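Wednesday, 4:00 PM
Posted by the notebook desk, Droltuson student robotics project

Picked up from the Porkness work of last session. Goal for today: more locker demonstrations with the hand-held grippers, then decide whether the door segment needs its own label set.

Setup unchanged. Both grippers on, markers checked for dirt and glare before the first run. Operator wears the head camera. Logging goes through the Kotian build from March, with the timestamp patch. Left gripper clock was 22 ms behind the head camera at the start. Corrected the offset in the config file and restarted. Second check was clean.

Task list as written on the board:
- open a door by its edge, no second grip
- take one package from a shelf, place it on the floor, return it
- close the door until the latch seats

The edge pull is the weak one. People tend to roll the wrist as the door swings, and the marker turns away from the head camera when they do. The pose track then coasts on the inertial data and drifts. Asked everyone to keep the elbow low and step back with the door. Slower, but the track should hold for longer.

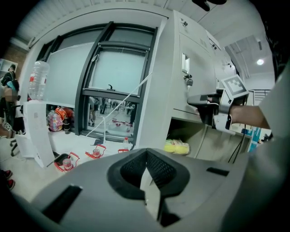
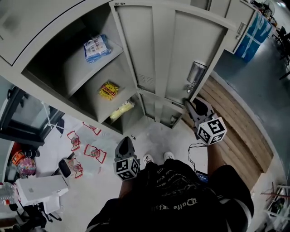 Grippers at the gray cabinet, Wednesday session.

Kept 14 episodes. Threw out the ones where the operator talked to someone mid-task and stopped moving - the segmenter reads the pause as an end of episode and splits the file. Could raise the pause threshold, but then short tasks get merged. Leave it for now.

Frame cap is still 2000 per episode. Two of the shelf runs hit it before the door was closed, so the closing segment is missing. Raised the cap to 4000 in the Purnerer script. Check disk space before next session, the lab machine was already complaining.

Cable routing: thin cable from the right gripper snagged on a sleeve twice. Clip it at the forearm, leave a loop at the wrist. Do not tape it to the handle again, the residue gets on the trigger and it sticks.

Wire stands not used today. That task needs a start position marked on the floor first, otherwise every episode begins from a different place and we can't compare operators.

Open items:
- relabel the two capped runs as partial, don't delete
- print a spare set of markers, matte paper
- ask Kotian group if the offset correction can run at startup
- write down the door order. Half of us go left to right and the other half don't, and the file names assume left to right

Next session starts with the closing segment only. Same operators if they can make it, fresh batteries in both grippers.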